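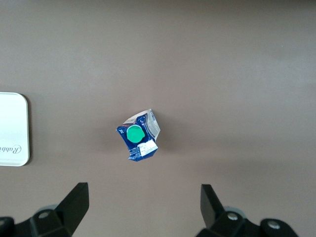 A crushed drink carton on a tabletop.

Regional grocery chains have spent years giving away the space on their checkout screens. Montoya, which runs 84 stores, began charging for it in November, and the first buyers were not the big food companies.

Most of the early bookings came from local advertisers: dentists, tire shops, a community college. They pay $700 a week for a spot that runs on every screen in five stores. Konico, the agency that sells the time, says the price was set low on purpose.

"A tire shop can't buy a streaming campaign and wouldn't know what to do with one," said Gülizar Erdem, who heads sales at Konico. "They know which store their customers shop at. We sell them that store."

The network has 2,443 screens, counting the small ones at self-checkout. Those have been the hardest to sell. Shoppers look at them for the total and little else, and Montoya will not allow sound.

National brands are waiting for better numbers. Justinas Vanags buys media for Indell, a maker of juices and iced teas, and has held off so far. He wants sales data by store, delivered weekly. Montoya currently provides it once a month.

"Monthly is too slow for a drink promotion," Vanags said. "By the time I read the report, the display is gone."

Kaan Gündoğdu, Montoya's marketing director, said weekly reports are planned for the spring. The chain is also testing software from Flirkovon that changes ads by time of day, with coffee in the morning and frozen dinners after four.

Erdem expects some of the local advertisers to drop out when rates go up. She has not told them when that will be.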